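Pridska Break Room Gets Marked-Out Breakfast Counter

By staff writer
September
Comments (2) | Shares (22)

PRIDSKA — A breakfast station laid out on a taped grid has gone into use on the second floor of the Cernum building, the housing office at Pridska said this week. The station replaces a shared shelf that had held the toaster, the bread and most of the loose dishes used by tenants on that floor.

The layout was drawn up by Jullero, a small firm that plans shared kitchens and break rooms. Blue tape divides the work surface into large squares. Each item is given a place on the grid, and the place is written on a sheet kept inside the cupboard door. A person clearing up at the end of the morning is expected to put things back by the sheet.

The standard setting is short. It consists of a toaster, one round plate and a wire basket for flat items. Bread and pastry are brought in fresh and are not stored at the station overnight.
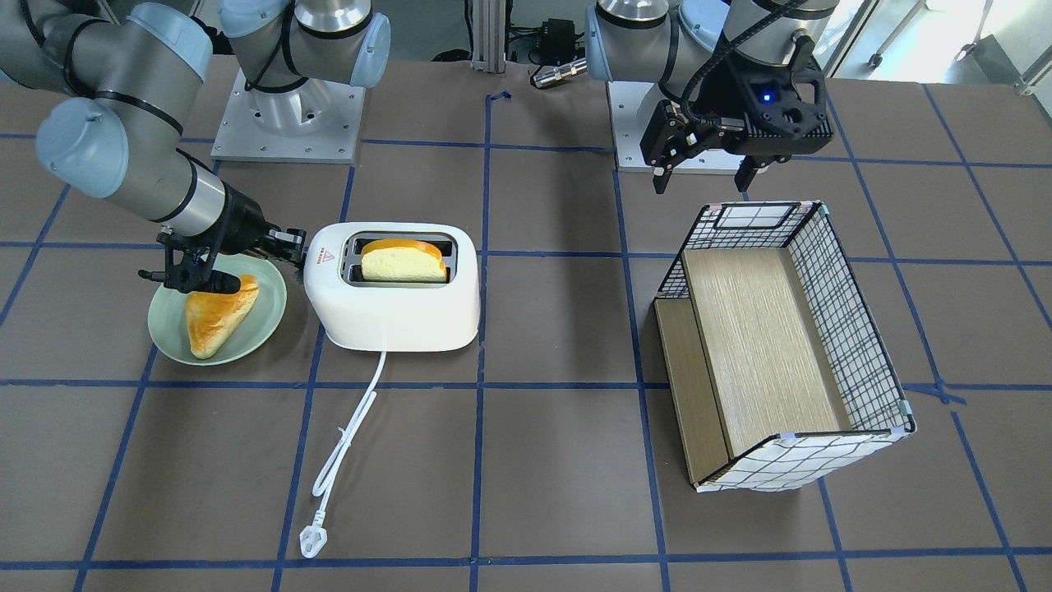
Placement of the toaster took the longest to settle. The first plan had it at the end of the surface, where the cord could run straight down. Tenants objected that the plate then had to go on the far side of the basket, and that crumbs ended up in the mesh. The final plan keeps the plate to the left of the toaster, within a short reach of the slots, and moves the basket clear of both.

The toaster is a two-slot model in white plastic. The office's rules allow one toaster per station and prohibit extension cords. The unit is to be unplugged when the station is closed, and the plug left where it can be seen. Crumbs are to be emptied daily, after the unit has cooled.

Plates on the floor were a mixed lot until this summer. The office has since bought pale green ones for all stations, in one size, so that they stack. Replacement plates are held in the ground-floor storeroom and can be signed out during office hours.

The basket is black wire mesh. It was chosen over a closed bin on grounds of cleaning: the mesh can be lifted out, turned over and rinsed. Boards are stored in it upright, on edge. Jullero's notes advise against laying a board flat in the bottom, where it covers the mesh and holds crumbs underneath. Small clips are allowed on the rim.
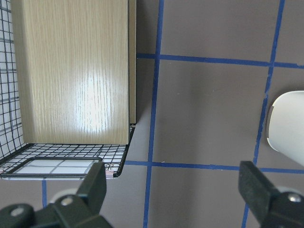

Will tenants have to pay for the new station?
The cost is covered by the existing service charge, and no separate fee will appear on the monthly statement. Tenants who break a plate are asked to report it so that the count in the storeroom stays correct, but they will not be billed for it.

The surface itself was not replaced. A survey in the spring found it level and sound, and the office decided that tape would be enough. Tape also has the advantage that it can be pulled up and moved if the layout changes. Worn strips are to be replaced whole, from end to end, and not patched. The office set aside 384 feet of tape for the building, a figure that includes spares for the first year.

The same sheet covers use of the toaster for pastry. Glazed or filled items are not to go in the slots. A glaze can run onto the heating wires and smoke, and the floor's alarm is close enough to pick it up. Pastry is served on the plate as it comes. Sliced bread may be toasted if it fits the slot without being pressed in; thick slices that stand well above the top should be turned once, with the lever up.
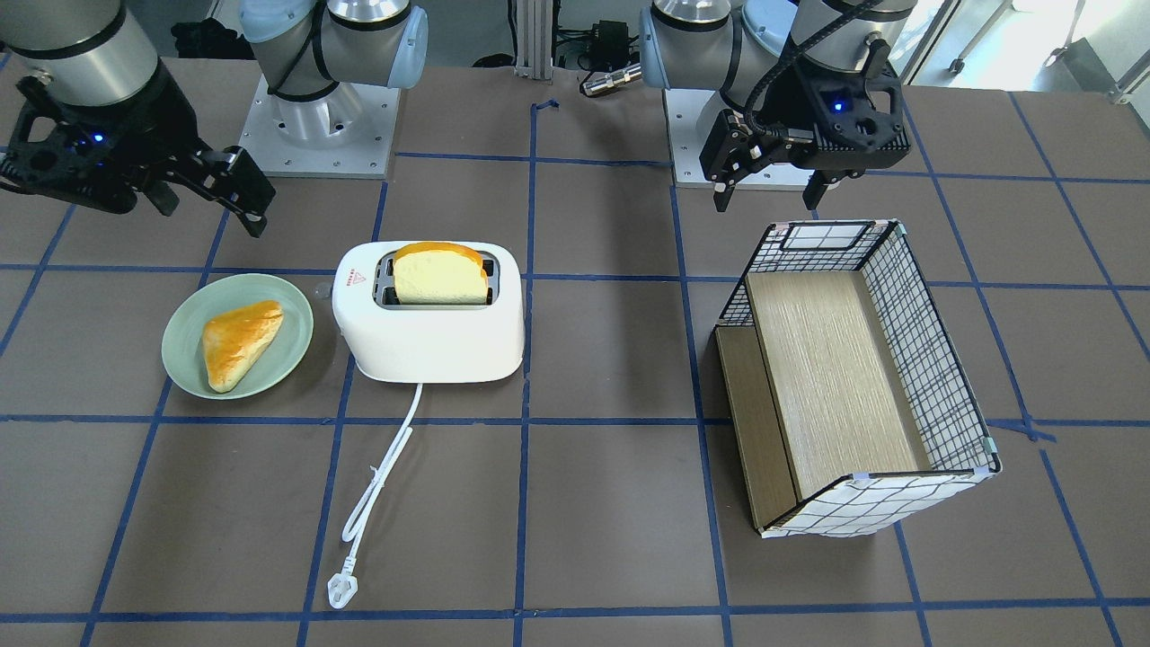 A second station is planned for the Lundgren annex, which has a narrower surface and only one wall outlet. Jullero has proposed turning the grid by a quarter and placing the basket behind the plate instead of to the side. The housing office has not yet approved that drawing. It said the question of the outlet would be settled first, as the toaster's position depends on it.

The office has budgeted 1000 for both stations, not including bread. Tenants may send remarks on the layout to the front desk through the end of the month — written remarks are preferred, with the grid square noted where one applies.

Comments (2) | Shares (22)

Recent items
Lundgren annex: elevator out of service until noon
Storeroom hours change for fall
Cernum building recycling room reopens
Pridska housing office posts new rules on hallway bicycles
Second-floor sink repair completed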